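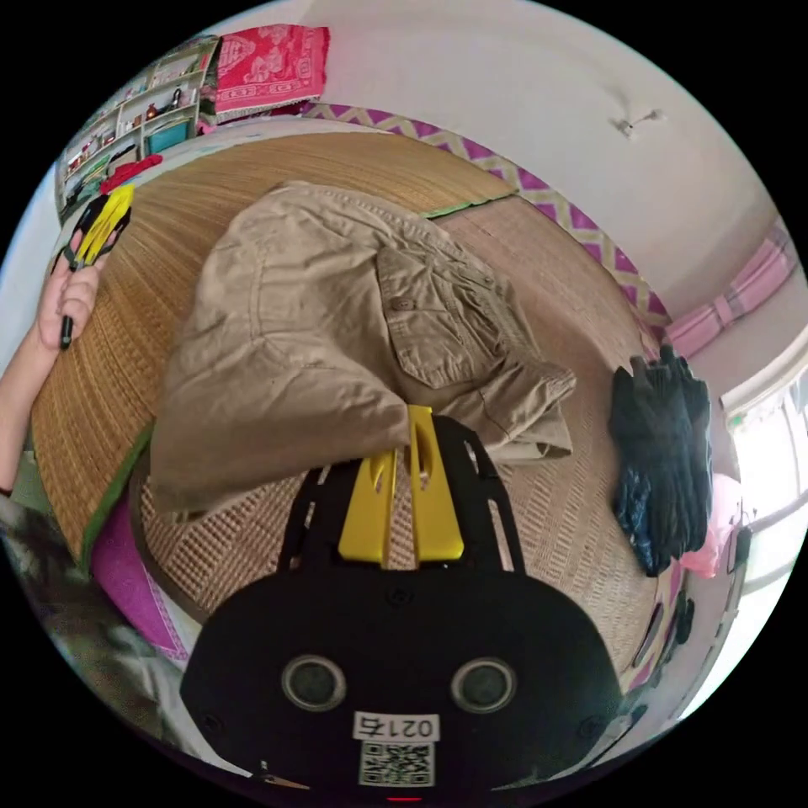
前回の記事に、連隊の記録で「戦死」とあるなら戦死でいいのではないか、というコメントが匿名で届いた。もっともな意見だと思う。ただ、記録が2種類あって、それが食い違っているので困っている。

調べているのは、第一次大戦中にフィルソープ（Fillthorpe）の村から出征した13人のことである。村の記念碑には全員の名前があるが、連隊の名簿ではそのうち2人が「行方不明」のままになっている。碑が建ったのは戦後すぐで、遺族の申し出をもとに名前を彫ったらしい。名簿のほうはその後に訂正された形跡がない。

先月、古書店でヴェルタード（Weltard）社の復刻版の連隊史を買った。送料込みで2,000円。全体で約1,000ページあるのに、この村の出身者が出てくるのは冬の塹壕の章の数行だけだった。それでも、中隊が前線を交代した時期はこれで分かった。行方不明の2人は同じ中隊にいたので、交代の前か後かで話が変わってくる。

9月に野戦病院の受け入れ簿の写しが届く予定なので、そこに名前があるかを先に見る。綴りが違っている可能性もあるから、姓の頭文字だけで拾っていくつもりだ。碑の名前の一覧は、読めない一文字を確認してから載せる。

最近の記事
・塹壕地図の縮尺の読み方
・従軍メダルの縁の刻印について
・フィルソープの記念碑を訪ねて
・軍用郵便の消印を整理する

この記事を印刷する｜メールで送る

お問い合わせ｜無断転載を禁じます｜ページの先頭へ戻る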